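第四章　选民联络名单的导入与分派

本章适用于使用 Zuleo 竞选外勤系统的选区办公室。开始之前，请确认您已按第三章完成办公室账号的开通，并且手上有选举登记部门发给候选人的选民名册文件。没有名册文件也可以先做 4.1 节，但无法继续往后操作。

4.1　建立选区

1. 以管理员身份登录，点击左侧菜单的“选区”。
2. 点击“新增选区”，输入选区名称。本手册以 Pliststead 选区为例，画面上的名称会随您的输入而不同。
3. 在“选举类型”中选择“地方议会”“补选”或“全国”。选定后，系统会载入对应的联络规则。
4. 输入投票日。投票日保存后只有管理员可以修改，改动会记入操作日志。
5. 点击“保存”。

注意：选举类型一旦有名单导入就不能再改。如果选错，须先清空名单，再删除选区重建。

4.2　导入选民名册

名册须为 CSV 格式，编码为 UTF-8。表头至少包含以下各栏：选民编号、姓名、地址、投票站代码。电话与电邮两栏可以留空，但栏名必须保留。

1. 打开选区页面，点击“名单”，再点击“导入”。
2. 选择文件。单个文件不得超过 98 MB，超出时请按投票站拆分后分批导入。
3. 系统显示栏位对应表。逐栏核对，尤其留意“姓名”与“曾用名”是否对调。
4. 点击“预检”。预检只读取文件，不写入数据。
5. 查看预检报告。红色行为无法导入的记录，黄色行为疑似重复。
6. 处理完红色行后点击“确认导入”。

导入时间视名册大小而定。过程中可以关闭浏览器，完成后系统会发送通知到管理员邮箱。

如果预检报告提示“投票站代码不符”，多半是表格软件把代码开头的零去掉了。请回到原始文件，把该栏设为文本格式后重新导出。

注意：请勿把捐款人名单或党员名单混入选民名册一并导入。两类名单的保存期限和查阅权限不同，应使用“联系人”模块，见第七章。

4.3　划分走访路线

名单导入后，系统按地址自动生成走访路线。自动路线以街道为单位，每条路线最多 247 户，可以手动合并或拆开。

1. 点击“路线”，选择“自动生成”。
2. 在地图上检查路线边界。主要道路、铁路和河道默认为边界，如当地另有人行天桥或地下通道，可在“通道”图层中补画。
3. 需要拆分路线时，选中该路线，点击“拆分”，再在地图上画线。
4. 为每条路线设定优先级。优先级分为高、中、低，默认为中。
5. 点击“锁定路线”。锁定后才能分派给外勤人员。

楼宇密集的地区建议开启“按楼层排序”。开启后，外勤人员的手机会从顶层往下列出住户。 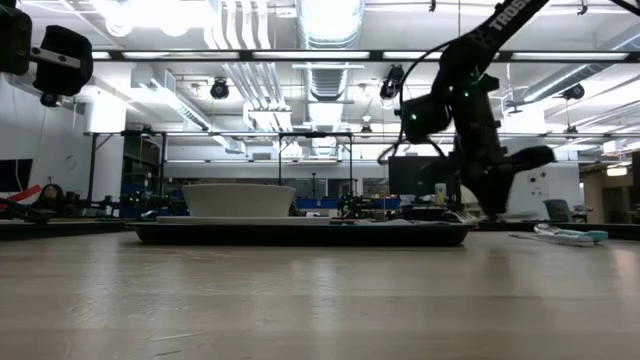
图 4-1　白色宽口碗与托盘

4.4　分派外勤人员

每组外勤人员至少两人，由一名组长带领。组长的账号权限比组员多一项：可以在现场重新打开已结束的路线。

1. 点击“人员”，确认所有组员都已完成身份核验。未核验的人员姓名旁会显示灰色圆点。
2. 返回“路线”，选中一条已锁定的路线，点击“分派”。
3. 选择组长，再添加组员。
4. 设定开始与结束时间。系统默认不允许晚上九点以后的走访时段。
5. 点击“发送”。组员的手机应用会收到路线和住户列表。

示例：组长 Pak-hei Kong，组员 Lai-ching Hsueh，路线 12，时段为星期三下午六点半至八点半。分派后，该路线在列表中的状态由“已锁定”变为“已分派”。

一条路线同一时间只能分派给一组。如需换人，请先点击“撤回”，再重新分派。撤回后，原组员手机上的住户列表会在下次联网时删除，已填写的结果不受影响。

4.5　记录走访结果

外勤人员在手机应用中逐户填写结果。可选项为：支持、倾向支持、未决定、反对、不在家、拒绝交谈、已迁出。前四项需再填写一个议题代码，议题代码由办公室在“设置”中预先定义，例如住房、公交、学校、税费。

1. 在住户列表中点选住户。
2. 选择结果。
3. 如需填写议题，从下拉列表选取，不可自行输入。
4. 住户要求邮寄投票申请表时，勾选“需要表格”。
5. 点击“下一户”。

没有网络时，应用会把记录存在手机内，恢复联网后自动上传。离线记录最多保留六天，过期未上传的会被锁定，须由管理员在后台解锁。

注意：住户表示不愿再被联络时，必须选择“拒绝交谈”并勾选“停止联络”。勾选后，该户会从之后所有路线和电话名单中移除，其他人无法恢复，只有管理员可以凭住户的书面要求解除。

注意：备注栏只可填写与走访有关的事项，如“按门铃无效，请敲门”。不得记录住户的健康状况、宗教信仰或家庭纠纷。

4.6　与电话名单同步

若办公室同时使用 Sketeck 电话模块，走访结果会每隔 12 小时同步一次。需要立即同步时：

1. 点击“设置”中的“模块连接”。
2. 找到 Sketeck，点击“立即同步”。
3. 等待状态栏显示“已完成”。
4. 如显示“部分完成”，点击状态栏查看未同步的记录。常见原因是同一选民编号在两边对应不同姓名，请以选民名册为准修改。

同步期间不要修改选区设置。标为“停止联络”的住户不等待定时同步，会即时从电话名单中移除。

4.7　投票日前的检查

投票日前一天，请由管理员完成以下操作：

1. 关闭所有仍在进行的路线。
2. 确认各组离线记录已全部上传。
3. 在“报表”中导出“需要表格”名单，核对是否都已寄出。
4. 把投票日当天使用的提醒名单设为只读。
5. 按当地选举法规检查当天允许的联络方式，在“设置”中关闭不允许的项目。

投票日当天零时起，系统会停用批量短信。个别联络仍可进行，每次联络都会留下记录。

名单的删除与归档见第九章。操作中遇到错误代码，请先查附录 Tai 代码表，再联络支持人员，并备好选区名称、路线编号和出错时间。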